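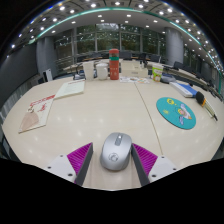 Settlement fails and the cost of being late

A reader, Ultan Breathnach, wrote in after my March post on repo haircuts and asked why anyone bothers to deliver a security on time when rates are low. The short answer is that for a long stretch of market history, many sellers didn't. The longer answer needs some arithmetic.

A fail happens when the seller in a trade does not hand over the bond on settlement day. Nothing dramatic follows. The trade stays open, the buyer keeps the cash, and the seller gets the same invoice price whenever the bond finally shows up. The seller's penalty is the interest lost on that cash while waiting. If the overnight rate is 5 percent, the loss on $10 million is about $1,390 a day on a 360-day year, and a trader will work to avoid it. If the overnight rate is close to zero, the loss is close to zero, and the trader goes home.

Now add the borrowing side. A dealer who is short a bond can borrow it through a special repo trade, lending cash against that exact issue. The rate earned on the cash is the special rate, and when the bond is scarce that rate falls well below the general one. The gap is the real cost of borrowing the bond. With no fails charge, the special rate has a natural floor at zero, because lending cash at a negative rate is worse than failing. So when general rates sit near zero, there is no room for scarcity to show up in the price. The bond gets no more expensive to borrow, holders get no extra reward for lending it, and the fails pile up.

They also chain. Suppose Keria owes a bond to Patine, Patine owes it to Makori, and Makori owes it to Gunthorpe. Keria fails and so do the other three, assuming none of them has the bond in inventory. One missing position shows up as several fails in the data, which is worth keeping in mind when reading the weekly totals. A big number can mean a broad problem or a small one that has been passed down a line.

The fix in Treasurys was a charge on the failing party, set as a fixed annual rate less a reference rate, with a floor at zero. When the reference rate is low the charge is large, and when the reference rate is high the charge shrinks or disappears. The sum of the two is what matters to the seller. It keeps the total cost of failing from dropping below the fixed figure, and it lets special rates go negative before failing looks attractive.

Take a charge of 200 basis points on a $10 million fail. That is $556 a day. On a $540,000 trade it is $30, and below a certain size it is not worth anyone's time to send the claim. Most shops have a cutoff and a spreadsheet.

Ultan's second question was whether a fails charge does anything in a 5 percent world. Very little, directly. The lost interest already does the work. What remains are operational fails – wrong account, late instruction, a partial that wasn't allowed – and those don't respond much to price.

I have left agency mortgage-backed trades out of this. They settle on a monthly cycle and the incentives there run differently. I have half a draft on that and will post it once I have checked the day counts.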